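Lukáč Stone-Look Porcelain Cleaner, 800 ml

Last updated: 3 Nov 2025

I've sold floor cleaners long enough to be suspicious of anything that promises a mirror finish, so let me start with what the Lukáč bottle doesn't do. It won't make your floor shiny if it wasn't shiny to begin with. It won't fill chips. It won't touch old grout haze either – you want the Nikby haze remover for that, and you want to use it first.

What it does is get soap film and hard-water marks off glazed porcelain without leaving that sticky feeling behind. I started using it in my own bathroom in July, after a supermarket spray left the floor so tacky my socks made a noise on it (my fault, I never rinsed). Two washes with the Lukáč and the noise was gone!

It comes as a concentrate. One capful goes into a gallon of warm water, and I get 40 buckets out of a bottle if I don't slosh it. Please don't go stronger. I tried a double dose once, thinking I was being clever, and spent the rest of the morning rinsing streaks off a dark floor.

Marble-pattern porcelain is what most of you write to me about, the pale kind with gray and beige in it.

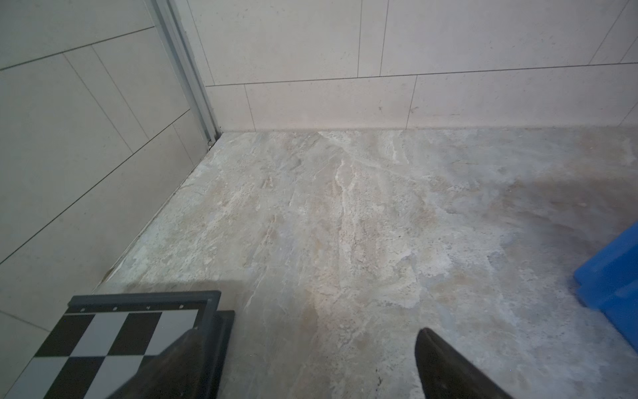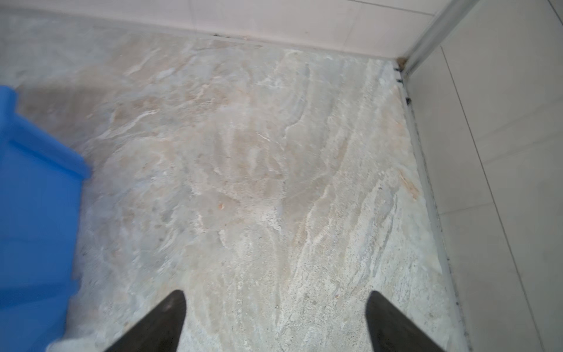
Now, application. Sweep or vacuum first, really get into the corners, then mop on a section you can reach comfortably and leave it for 4 minutes. Wipe it up with clean water and a flat microfiber mop. String mops hold too much liquid and you end up pushing the dirty water into the grout lines, where it dries and looks worse than before. I like the Buter flat mop, but any decent one will do.

For walls I put the same mix in a spray bottle and work from the bottom up, then rinse from the top down. Sounds fussy, I know, but I get fewer drip marks that way.

Some things I get asked a lot. Yes, it's fine on sealed cement grout. No, don't use it on real marble, limestone or travertine – it's mildly acidic and it will dull them. If you're not sure what you've got, check the leftover box of tiles in the garage, or try to find a chipped edge, because porcelain usually looks dense and even inside. And yes, it has a smell, sort of lemony, gone once the floor is dry.

Bottles ship in a case of 8 or singly. The cap on the older batch was a bit loose, so I bag every one before it goes out. Keep it above freezing and away from bleach.

Related items
Lekmont Grout Brush, narrow
Nikby Haze Remover
Buter Flat Mop with two pads
Lekmont Grout Sealer, clear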